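Speaker notes: "One Drawer at a Time"
Home organizing evening, Vundness library, September 22, 2018

**Before I start**

- Water, clicker, the bag of mixed forks and spoons for the table at the front.
- Ask for the lights to go down only halfway. People like to take notes.
- Slides 1 to 8. The last one stays up through the questions.

**Opening (slide 1)**

Hi everybody! Thank you for giving up an evening to talk about kitchen drawers, which I could happily do until they lock the doors on us.

Ask for hands: who has a drawer at home that has to be jiggled before it opens? (Wait. There are always lots.) Who has had to fish out a potato masher with a butter knife? Keep it light, let them laugh, let them tell each other.

Then my own story. When I moved into the apartment on Sebastian Street the kitchen had exactly one decent drawer, and I put everything in it. Flatware, batteries, takeout menus, birthday candles, a bike key for a bike I'd sold. I made dinner out of that drawer for two years, and I still remember how good it felt the night I finally tipped it out on the table. I was up past midnight and I loved every minute.

**Why the flatware drawer first (slide 2)**

You open it every single day, so you get to enjoy the change right away. It's small. You can do it while the pasta cooks. And there are hardly any sad decisions in it! Closets are full of feelings, and photo boxes are worse, but most of us can part with a bent teaspoon.

PAUSE. Somebody will say their teaspoons do have feelings attached. Good, come back to that on slide 6.

**Empty it all the way (slide 3)**

- Everything out, onto a table or a towel.
- Crumbs! Vacuum with the brush end, then a damp cloth with a drop of dish soap.
- Let the drawer dry before anything goes back. I leave mine open while I have coffee.
- Wash the tray too. Get into the corners with an old toothbrush.

Tell the rice story if there's time. (Short version: a bag split in May and I was still finding grains when the leaves turned.)

**Measure, then shop (slide 4)**

Measure the INSIDE of the drawer. Width, depth front to back, and height, with the drawer closed as far as you can get the tape in. Write it on your hand if you have to. I once carried home a gorgeous tray from Fenex and it was too wide by the thickness of a pencil. Back on the bus it went.

You may already own something that works. Shoebox lids, loaf pans, the little boxes that phones come in. Try those for a week and see where your hands go.

**Giving each thing a spot (slide 5)**

This is my favorite part, so slow down here, I always rush it.

- Put what you grab most at the front.
- Long things want a long compartment. Sounds silly to say out loud, but look at how many of us fold the tongs in sideways.
- Small spoons and big spoons apart, if you've got the room.
- Knives all facing the same way, please, and sharp ones somewhere else entirely, in a block or with a cover on.
- Start with a few pieces and look at it before you load the rest. You can still swap everything around at this point and it costs you nothing.
- Leave a compartment free for a while. Something will want to live there: the peeler, the corn holders, the baby spoons when your sister visits.

DEMO: invite two people up to sort the mixed bag into the tray from my own kitchen. Different people sort it differently every time and I find that thrilling. Ask them why they picked the spots they did.

**The pieces you can't part with (slide 6)**

Grandma's serving spoon, the camp fork, the odd one from the first apartment. Keep them and use them! Stir your coffee with them. If they really don't get used, they can go in a box with the other keepsakes.

**Keeping it going (slide 7)**

When you unload the dishwasher, put the pieces away one kind at a time. Kids can do this, and they're fast. Once a season, lift the tray and wipe underneath.

**Questions (slide 8, leave up)**

Likely ones: bamboo or plastic (either, whichever you'll wash), drawer liners (yes, the grippy kind), deep drawers (stack two trays, the top one shorter so it slides). Mention the Usex swap shelf by the entrance, for spare flatware and trays looking for a home. 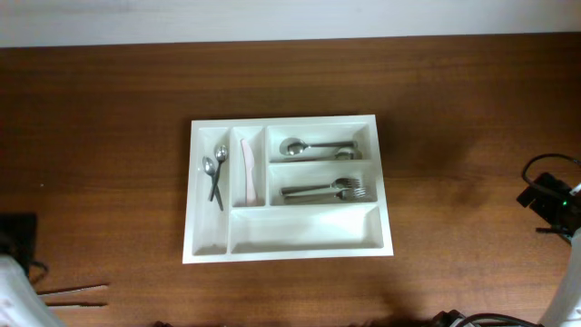

*Slide 8: Two small spoons, one pink knife, and plenty of room left to decide.*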